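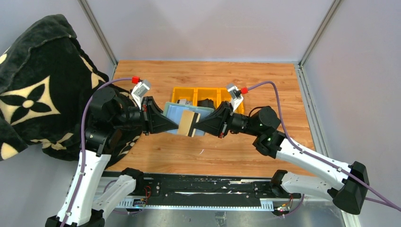
Clumavside workshop teaches robot arms to sort and hand over, one demonstration at a time

A small workshop in Clumavside has spent November teaching a pair of robot arms to pass things to each other and tidy them away, and the people doing the teaching are having a splendid time of it.

The project, called Stolgate, is run by engineering firm Beddoe from two rooms on the Unent estate. There is no long list of typed commands behind it. A person drives both arms by remote control through the whole job, from first reach to final release, and every movement is recorded along with what the cameras on the wrists can see. Do that enough times, with the objects in slightly different spots, and a computer can start to learn the job for itself.

"It's a bit like teaching someone to tie their laces by standing behind them and moving their hands," said Rhiannon Pumphrey, who leads the demonstrations. "The first morning I was hopeless. I kept closing the gripper too early. Now I can feel when it's going to be a good one - you stop thinking about the joints and just think about the thing you're picking up."

The team has recorded 600 demonstrations so far, with 18 people taking turns at the controls. Some work at Beddoe, but others came in from the college down the road after a notice went up in the canteen, and one retired dressmaker has proved so steady that her runs are used to show newcomers how it should look.

Tasks are kept simple. Small things are passed from one gripper to the other, or moved between a blue tray and a yellow bin that sit on the same tabletop.
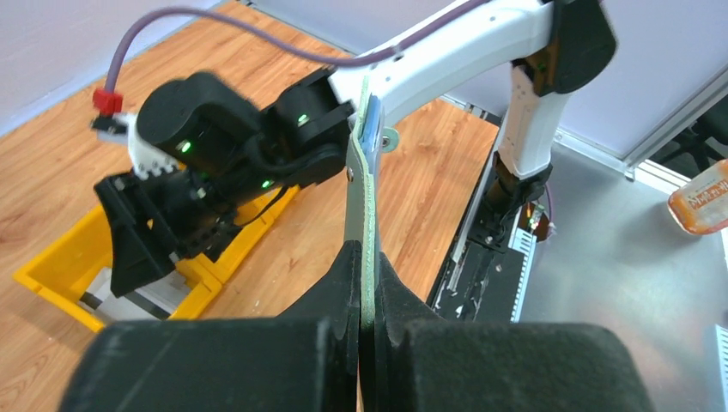
Reaching down into a bin is harder than lifting something from the open table, Pumphrey said, as the walls leave less room to correct a poor approach. New drivers are told to come in slowly from above and to back out and try again if the angle is wrong. Those second tries are kept in the recordings too, so that the arms have a chance of learning how to recover.

Each turn at the controls lasts 30 minutes, and then everyone swaps. It takes more concentration than it looks, and tired drivers get jerky.

The next round will bring in softer items, with cloths of several sizes already set aside. Beddoe is also looking for another 18 drivers for the new year. No experience is needed, and left-handers are especially welcome - the current group has only one, and Pumphrey would love to see how much their style differs. Anyone interested can ask at the Unent front desk before four in the afternoon.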